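Home | Clubs | Competitions | Glossary | Index

The Willinwood Tidy-Up is a yearly student robotics contest in the town of Delavside, in which school and college teams program a robot arm to clear everyday litter from a tiled floor. It grew out of an after-school club started by Vasylyna Kuzmenko, a physics teacher with a great fondness for household chores as a source of engineering problems, and it is held each October.
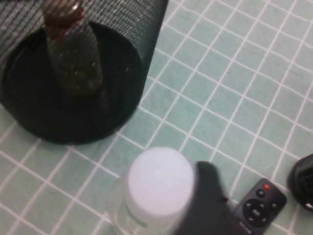 Teams are given 5 minutes per run and can earn up to 92 points, with the largest share going to bottles placed in the basket. Students spend a good many happy hours arguing over which objects to go for first, and a clear bottle with a white cap, set down right beside a black remote control, is the sort of pairing that keeps those arguments going, as the remote has to be left where it is. The Awad Cup goes to the highest total, and the Dravness Prize, which many students will tell you is the nicer one to win, goes to the best-kept notebook.

A later round, added at the students' own request, deals with the basket itself. Teams must set it upright using the gripper alone, and they may practice as often as they like beforehand (some 50 tries is quite usual!).

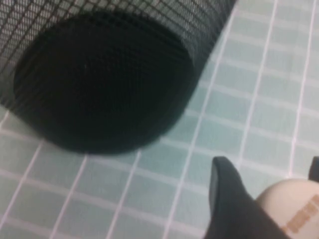
Mesh wastebasket on its side, with the gripper fingers apart.

Contact the editors | Copyright Delavside Student Robotics Pages | Back to top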